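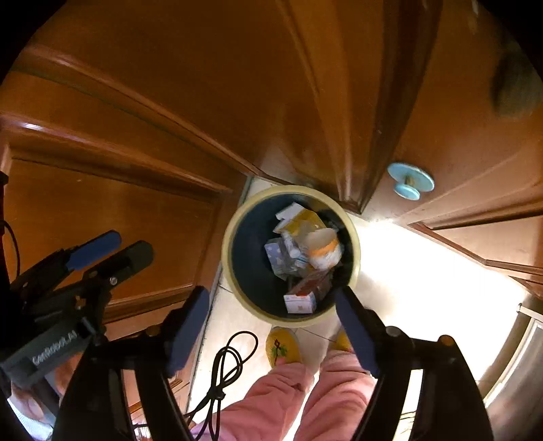 The bin on the tile, full of packaging.

I have been trying to get the packaging side of the trash under control since March. The food waste was easy. It goes in the lidded pail under the sink and out every evening. Packaging is the part that fills a bin, and it does so mostly with air.

The bin is the round one with the cream rim, navy on the inside. I moved it out of the kitchen last year and it has stood on the tile ever since, where it gets the sun. Packaging only, no food, so the sun does no harm. On the day of the photo it held white cardboard, a yellow box, a cup with an orange band, a gray package with small white stars, some clear plastic and a couple of smaller printed boxes in red and white. That is a fairly normal mix for us.

The problem with a mix like that is volume. Cardboard weighs next to nothing and takes up the full outside dimensions of whatever it used to hold. A cup on its side blocks everything above it. When I started, the bin was going out every 2 days and the bags were light enough to lift with one finger.

So I weighed and measured for a while. The method was simple. I took a bag as it came out of the bin, put it on the kitchen scale, then emptied it on the floor, flattened everything that would flatten, and put it all back. One bag came to 236 grams. After flattening, the same contents stood 123 millimeters high in the bin, and before that they had been up to the rim. I repeated it with other bags and got results close enough that I stopped writing them down.

The procedure I settled on:

Small boxes get opened at both ends and pressed flat before they go in. Opening one end and squashing is faster but the box springs back. Glued flaps come apart more cleanly if you run a thumb under the short side first.

Larger cardboard is torn along the folds. Tearing across the grain leaves ragged pieces that catch on the bag. I keep a utility knife in the drawer for anything thick.

Cups go inside other cups. If there is only one, it goes in upright and gets filled with small stuff such as seals, tags and the strips off the top of pouches.

Blister packs do not compress in any useful way. I lay them flat against the side of the bin. The same goes for stiff clear trays.

Soft wrappers go in last. They fill gaps if there are gaps and float on top if there are none.

Sorting is a separate matter. Our hauler is Clellport, and the sheet they sent with the cart says paper and card in one stream, rigid plastic in the other, and film in the trash. Their sheet does not say what to do with a carton that has a plastic window. I called and was told to remove the window. I do that with the big ones. The small ones go in the trash and I am not going to lose sleep over it.

In theory the sorting happens at the bin. In practice everything lands in the one bin through the week and I go through it before it leaves the house. I tried a divided bin for a month, a Lomgate with two inner buckets. The buckets were too narrow for anything wider than a cereal box and one side always filled first. It is in the garage holding garden stakes now, a job it does well.

Bags are worth a paragraph. A round bin wants a bag with some slack at the rim. The ones I was buying were cut for a square bin of the same capacity and slid down inside as soon as there was any load on them. I switched to the Riis drawstring type in the next size up. Fold the excess over the rim by a hand's width, pull the string until it sits under the lip, and tuck the knot to the back. Push the bottom of the bag down with your fist to get the air out before you put anything in it. If you skip that, the bag sits as a balloon and the first box pushes it off the rim.

Current status: the bin goes out a good deal less often than it did. I have not measured the interval properly. The amount of stuff is of course the same as before, and the next step would be to buy less of it in boxes. The refill counter at Gresutari has dish soap and laundry powder. I took my own containers there and it worked fine, although the powder spout clogs and you have to tap it.

Still open: what to do with the glossy coated card. Some of it tears like paper and some of it has a film layer you can peel off. I have been putting the peelable kind in the trash. If anyone on the Clellport route has had a straight answer on that, leave it in the comments.

Filed under: house, trash, storage
2 comments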